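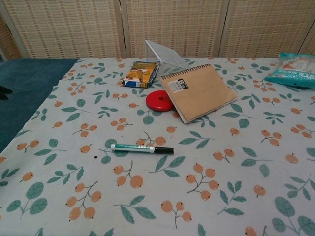
The project set out to write a table-top safety and set-up procedure for bimanual manipulation trials in the Canside laboratory, and to test whether two operators following it independently would prepare the workspace in the same way. The existing practice was a page of notes left by the previous group, which fixed the arm speed but said nothing on the placing of objects. Under the draft procedure, objects are grouped towards the back half of the table and the first object to be handled is set apart from them, nearer the front. A marker is laid horizontally with its cap fitted, as is the one lying by itself on the berry-print cloth. Flat items such as the spiral-bound notebook may touch a neighbour, provided that the contact is entered on the set-up sheet.

2. Scope

The procedure covers fixed-base trials with two arms and everyday objects. It does not cover mobile platforms, powered tools, liquids or glass. Trials in which a person hands an object to the robot are also excluded, and would need a separate assessment under the department's Trusau code.

3. Rules adopted

3.1 Workspace. The cloth is laid flat over the padded cover before any object is placed. Folds are smoothed towards the edges. A patterned cloth is permitted, but the same cloth must be kept for the whole of a trial series and its pattern entered on the sheet.

3.2 Objects. Every object is checked against the sheet before the arms are enabled. Scissors are the only bladed item allowed. They are placed closed. Packets are used sealed, and a split packet is withdrawn from the set.

3.3 Approach. Each hand stops above its object before descending. The pause was set at 800 ms in the first draft and left unchanged. During the pause the operator confirms the target aloud and the observer repeats it.

3.4 Speed. Arm speed is limited to 500 mm/s in free space. Nothing is gained by a higher limit in this work, as most of the cycle is spent in the approach and the grasp.

3.5 Persons. No one reaches over the table while the arms are enabled. The observer holds the stop button and has no other task. If the observer has to leave, the arms are disabled and the sheet is marked with the time.

4. Trial of the draft

The draft was issued on 6/14/23 and used for 12 trial set-ups, shared equally between the two operators. Neither saw the other's sheets until the last had been handed in. Clauses 3.1, 3.4 and 3.5 were followed throughout. Clause 3.2 gave rise to two departures, both in the order of checking: the arms were enabled first and the sheet completed afterwards. No object was damaged as a result, but the departures were recorded as failures of the procedure because the wording allowed them. The original sentence read "objects are to be checked before the trial", and "trial" had not been defined.

Clause 3.3 was the hardest to apply. With both hands over the table, one above the marker and the other above the scissors, the operator has two targets to confirm and the draft did not say which came first. One operator named the left hand first and the other named whichever hand was lower. The revised clause requires the left hand to be named first in all cases.
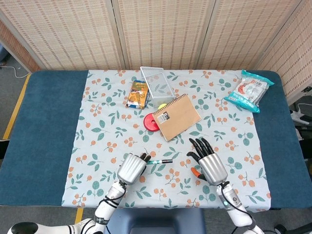
Kipchumba Swai, commenting on the draft, wrote that a spoken confirmation was weak evidence, and that an observer who repeats what the operator says may be repeating a mistake. He asked for the target to be read from the sheet instead. The point was accepted. In the revised text the observer reads the target and the operator answers.

Kosmas Chatzigeorgiou asked whether the speed limit should fall when both arms are moving. The present interlock, supplied with the Ceter controller, applies one value to both arms and cannot distinguish the two conditions. The question is carried forward to the July review.

5. Outstanding items

The set-up sheet has no field for contact between objects, so clause 3.2 entries are being written in the margin. The Kariuki template has a suitable field and could be adopted with minor changes. "Trial" is now defined as beginning when the first object is placed. The end of a trial remains undefined where the arms have been stopped by the observer.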